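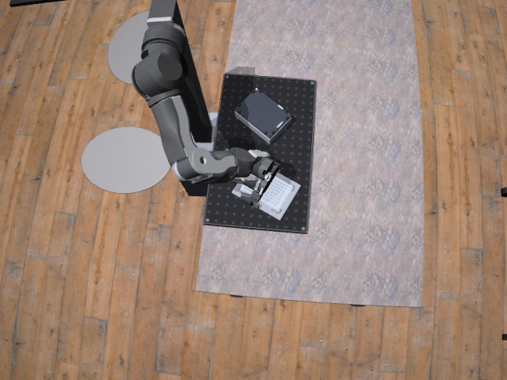 Figure 1. Simulated arm above a long table, with its gripper at a pale, flat device on a black perforated board.

4.2 What people did when the fare changed

I should say up front that I love booking trips, so this part of the study was a treat for me. We asked 35 travelers to plan the same week away, flying into Rirunska and staying 7 nights, using whatever booking site they normally use. Riku Kaneko sat with the first group and I took the rest (we compared notes over a lot of coffee). I had expected everyone to grab the cheapest fare and run. They didn't! Most of them found a price they liked pretty early, then opened a fresh tab and went hunting for the same flight somewhere else. 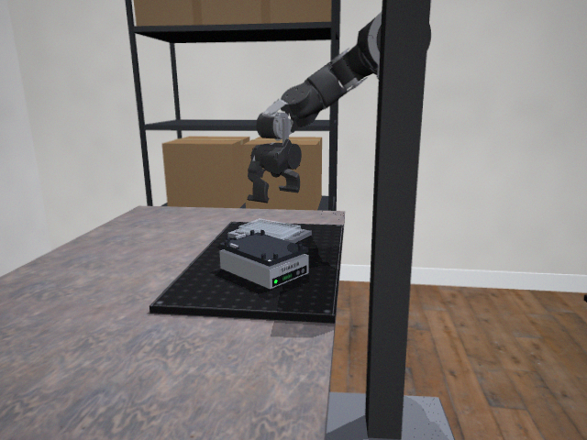 The second search mostly came down to bags. People had been burned before by a low fare that grew at checkout, and they wanted to see the full amount before typing in a card number. One man planning a side trip to Brutthorpe kept a paper list of totals next to his keyboard and crossed them out as he went. When the fare went up by 50 dollars between his first look and his last, he blamed the site, closed everything and told me he'd try again after dinner.

Hotels were a different story. Here our travelers hardly cared about small price changes, but they read reviews forever, and they went straight for the bad ones. Haruto Kobori saw the same thing in the pilot we ran in Fundham in February, where 8 people took part, and he thinks a refundable room makes folks relax about the money. I mostly agree with him, though our pilot group was older and had more free time, so I wouldn't lean on it too hard.
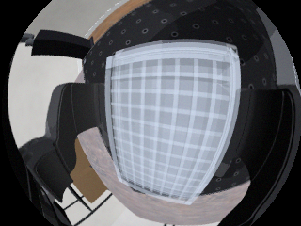
We also looked at whether people booked the flight and the room together. The bundle button was right there on most sites and got very few clicks. A couple of travelers told me they worried that canceling one half would wreck the other, and the help pages didn't settle it for them. I come back to bundles in Section 5, where we use the Sasaki score to compare how sure people felt before and after they paid.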